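Stand: September, überarbeitete Fassung nach der Zwischenbesprechung

# Tee, Kaffee und Karten: Pausen im Wohnheim Mirinitz

Projektbericht von Chidubem Dauda und Iman Cherkaoui

## 1. Fragestellung

Im Seminar sollten wir eine Alltagsgewohnheit untersuchen, die in der eigenen Umgebung vorkommt. Wir haben uns für die Pausen im Wohnheim Mirinitz entschieden. Uns interessierte, was die Bewohnerinnen und Bewohner trinken, wie lange sie sitzen bleiben und ob das Kartenspielen noch dazugehört. In der Hausordnung von früher ist sogar eine feste Spielstunde nach 20 Uhr erwähnt. Die gibt es nicht mehr, gespielt wird trotzdem.

## 2. Vorgehen

Wir haben Fragebögen in die Postfächer gelegt und fast 100 zurückbekommen. Dazu kamen 9 längere Gespräche, die wir aufgenommen und abgeschrieben haben. Die Abschriften umfassen zusammen 2807 Zeilen. Ausgewertet haben wir sie nach Stichwörtern (Getränk, Dauer, Gesellschaft, Spiel, Streit). Das Stichwort »Streit« kam erst nach dem zweiten Gespräch dazu.

Die Fragebögen waren anonym. In den Gesprächen durften die Leute selbst entscheiden, ob ihr Name genannt wird.

## 3. Was getrunken wird

Bei den Fragebögen liegt Tee vor Kaffee, allerdings nur knapp. Bei vielen hängt es von der Tageszeit ab: morgens Kaffee, abends Tee. Milch kommt bei der Mehrheit in beides. Einige Befragte haben am Rand notiert, dass sie ihre Tasse selten austrinken und sie nach der Pause stehen bleibt. Danach hatten wir gar nicht gefragt.
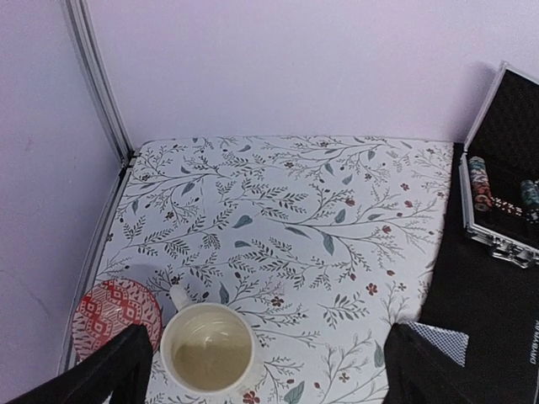 Rafia Gondal wandte in der Zwischenbesprechung ein, man dürfe Tee und Kaffee nicht in eine Zeile werfen. Wer Tee koche, koche ihn meistens für mehrere, Kaffee mache sich jeder selbst, und deshalb seien das zwei verschiedene Pausen.

Wir haben die Auswertung daraufhin getrennt. Der Einwand ließ sich in den Gesprächen bestätigen. In den Fragebögen fehlt dazu leider eine passende Frage. Vija Baranauskienė erzählte, dass sie auf ihrem Flur grundsätzlich eine ganze Kanne aufsetzt und dann an die Türen klopft. Eine Teepause dauerte nach Angabe der Befragten deutlich länger als eine Kaffeepause.

## 4. Wo gesessen wird

Die meisten nannten die Küche, danach das eigene Zimmer. Der Gemeinschaftsraum im Erdgeschoss spielt kaum eine Rolle. Als Gründe wurden das Licht und die Entfernung zum Wasserkocher angegeben. Mehrere Leute legen sich für die Pause eine Decke oder ein Tuch auf den Tisch, vor allem wenn danach Karten gespielt werden. Auf der blanken Platte lassen sie sich schlecht aufnehmen.

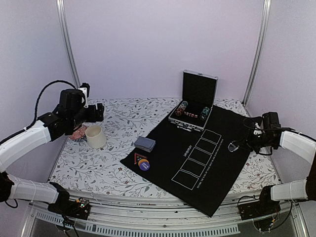 Die Sitzordnung ist weniger zufällig, als wir erwartet hatten. Auf zwei Fluren gibt es feste Plätze, über die nie gesprochen wurde. Hina Soomro merkte das erst, als sie nach ihrem Einzug auf dem falschen Stuhl saß.

## 5. Karten

Gespielt wird in 6 der 9 Gespräche regelmäßig, meistens Rommé oder Mau-Mau. Poker wird seltener genannt und dann ohne Geld. Die Regeln unterscheiden sich von Flur zu Flur, beim Mau-Mau vor allem bei der Sieben und beim Ass. Fast alle Einträge unter »Streit« gehen darauf zurück.

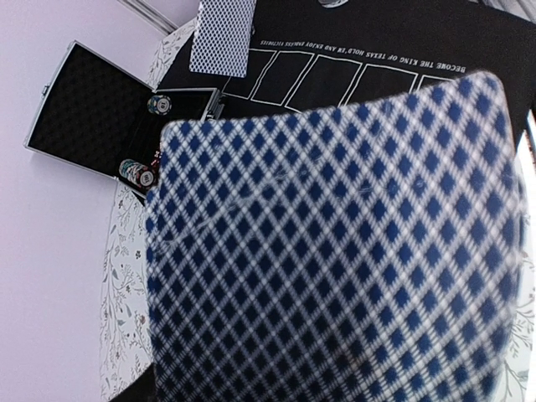

Verloren gegangene Karten werden oft aus einem anderen Spiel ersetzt. Auf einem Flur kennt deshalb jeder den Herzbuben schon von hinten, und es gilt als unhöflich, das auszunutzen.

## 6. Grenzen der Arbeit

Wir wohnen beide selbst im Haus. Das hat den Zugang erleichtert, aber manche Antworten fielen vermutlich freundlicher aus. Die Semesterferien haben wir nicht erfasst. Ein Vergleich mit dem Wohnheim Draditz war geplant, dort kamen zu wenige Fragebögen zurück. Der Fragebogen und das Stichwortverzeichnis liegen im Anhang.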